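Eduvthorpe Makers Forum > Home Builds > Arms and Grippers
Two-arm jeans hanger, progress of a sort
Page 1 of 2

trerneo
Posts: 635
I said in December I'd start a proper thread once the thing could hang up a pair of jeans. I am starting the thread anyway.

For anyone who missed the rambling in the general chat: two small arms on one aluminum rail, white table, orange bin on the left for the laundry, clothes stand in the middle. The plan is that the left arm gets the jeans out of the bin, the two arms between them find the waistband, and the whole lot goes on a hanger. My wife does this in less time than it takes me to boot the controller. She has mentioned it.

Each arm has a camera at the wrist, looking straight down between the fingers. It gives you a very good view of whatever you have already grabbed and no idea what you should have grabbed. 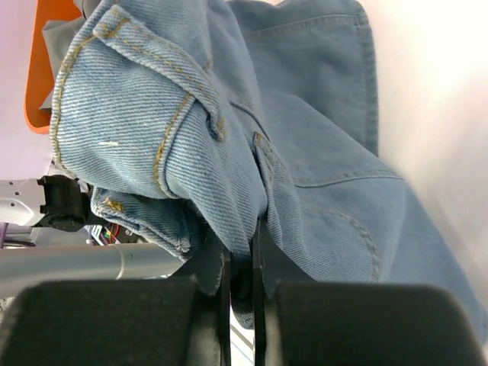 So the picking part is fine. Denim is stiff enough to stay pinched and thick enough that the fingers don't need to be clever. What's not fine is knowing which part of the jeans you have. A belt loop is great news, because you're at the waist. A hem looks a lot like a fly if you're a classifier trained by me in the evenings. I've been labeling stitching. I now have opinions about bar tacks, and I'd like to give them back.

Current routine is to pick, lift, look, put down, pick again nearer the waist. Works when it works. Ideas welcome, within reason.

nuruvon_steve
Why denim? Start with a towel like everybody else. A towel has four corners and they're all the same corner.

trerneo
I don't hang towels up on hangers. I don't own towels that deserve it.

coman
Nice build. I'd lose the put-down step though. Every time you put cloth back on the table you throw away everything you know about it. Hold it up with one arm, let gravity sort it out, and let the other arm go looking for the edge. Regrasp in the air.

trerneo
Tried it for 2 weekends. Jeans are heavy, the arms aren't big, and the elbow joint starts making a noise I can only call regret. Also the wrist camera on the holding arm sees nothing but a wall of blue.

coman
Then look with the other arm. You have a spare, that's the point of having two.

nuruvon_steve
Or buy one bigger arm and stop running a committee.

ionut.costache
Hi, Ionuț Costache here, I did something similar with work shirts at a shared shop a while back. I disagree with Coman, politely. In the air is good for shirts. Jeans twist. One leg swings behind the other and your second arm goes fishing in a moving target. I went back to the table and never regretted it. Get the waistband flat and straight across first, then clip it. Clip hanger with the hook standing up in the middle, grip low, on the clip itself, so the hook is out of your way.

coman
They stop swinging if you wait.

ionut.costache
I have waited. I had a sandwich.

trerneo
OK, took the advice on gripping the clip low. It makes sense once you've spent an evening with the hook sitting in front of the one seam you wanted the camera to see. I'd been treating the hook as the handle, on the grounds that it's the handle.

A clip asks for less than an ordinary hanger does, you need a decent length of waistband lying the right way and a flat approach. The legs can do what they like behind it, and they do.
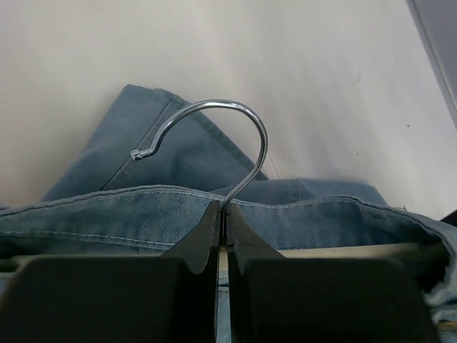 Hangers, hooks and clips
(moved here by moderator from "Arms and Grippers", please keep hanger talk in one place)

nuruvon_steve
We have a category for hangers?

mod_petrel
We do now.

ionut.costache
Check your clip springs. The shop-type clips are made for a human thumb. I changed mine to softer springs and the motors ran much cooler. Put something grippy inside the jaws to make up for it, thin rubber is enough.

coman
Still say you're solving the easy half. The clip isn't the problem, the problem is getting from a heap to a waistband. Can you post the whole cell? Hard to argue about reach from wrist cameras, and I'd like to argue about reach.

trerneo
Fair. The stand is a telescoping one with a slanted arm at the top, and for now the light-colored hangers live on that. They're the ones I started with and I haven't given up on them, only stopped talking about them. Left arm works the bin side, right arm stays up at the back until it's wanted. 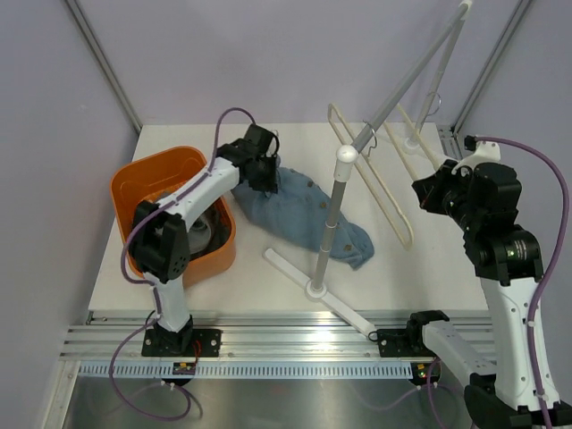

Reach is tight on the left. To pull a pair clear of the bin the arm has to go up and over, and then it's stretched toward the back of the table by the time there's any cloth to look at. I could shift the base along the rail, but then it starts arguing with the stand. The purple cables get one loop of slack each and have found a way to use all of it.

coman
OK that helps. Your bin is too close in. The elbow is sitting over it, so you're folding the arm up to get at the laundry and then unfolding it to put the laundry anywhere. Move the bin back and left a bit and you get that travel back for free. I'd also turn the stand's feet, the front one points right at where you'd want to slide cloth.

ionut.costache
Agree with Coman on the bin, which I will be denying later. Not on the feet. Leave the feet, a stand like that tips toward the heavy side and jeans are the heavy side.

nuruvon_steve
Bolt the stand down.

trerneo
It's her stand.

nuruvon_steve
Understood. Carry on.

trerneo
Bin moved 2 inches back. Will rerun the pick tonight, softer springs on order. If the grasp success goes up I'll post the log, and if it goes down I'll post it in the general chat where people don't read.

coman
Post it here. And try one in the air while you're at it.

Go to page 2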